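### 3.2 The table and the backdrop

The choice of the surface was discussed for a long time in our group. In the first study we used the ordinary desks of the participants, and the result was that the same cup or spoon was judged very differently from one home to the next. A dark desk with many scratches made people say that the object was "clean", and a pale desk made them say that it was "old". For the present study we wanted a place where the object has no neighbors and where the color behind it stays the same during all sessions.

We therefore prepared a white tabletop with a white cloth hanging behind it. The cloth comes from Festgate, a small supplier of stage fabrics, and we did not iron it between the sessions. Latrice Delacroix, who prepared the room, tested a stiff paper roll first, but the paper reflected the ceiling lamps and two of the pilot participants complained of tired eyes. The fabric has soft vertical folds, and we accepted them. The table and the cloth, with a bottle and a cup on the table, are given in Figure 4.

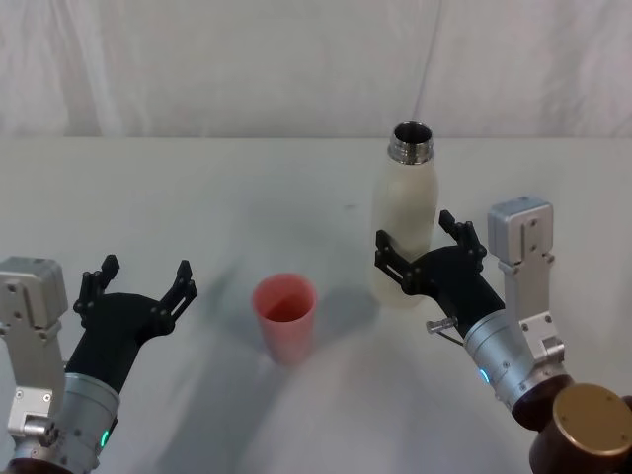 *Last changed: 27/04/2022*

**Figure 4.** White tabletop and fabric backdrop, with a white bottle and a pink-red plastic cup.

The far edge of the table makes a straight horizontal line against the cloth. This line was important for us, as the participants used it in their answers more often than we expected. They said that an object was "near the line" or "too far from the line", although the instructions did not mention it. In the coding of the answers we kept such expressions as a separate category and did not join them with the general remarks on position.

The folds had a smaller effect. Of the 36 participants, only three spoke of them, and all three did so in the first session. One participant from the Tevano group wrote that the cloth "looks like a curtain in a hospital", and she gave lower scores to all kitchen objects that day. We kept her scores in the analysis. The faint cord that hangs against the cloth was not mentioned in any answer.

### 3.3 Objects and order

We selected 20 household objects from the Wudow list, which was made for the study of everyday things in rented apartments. One object, a glass jar, was broken in October before the main sessions began, so the tables in Section 4 report 19 objects. All of them were shown one at a time, always in the middle part of the table – the exact place was allowed to differ a little. The order was random for each participant.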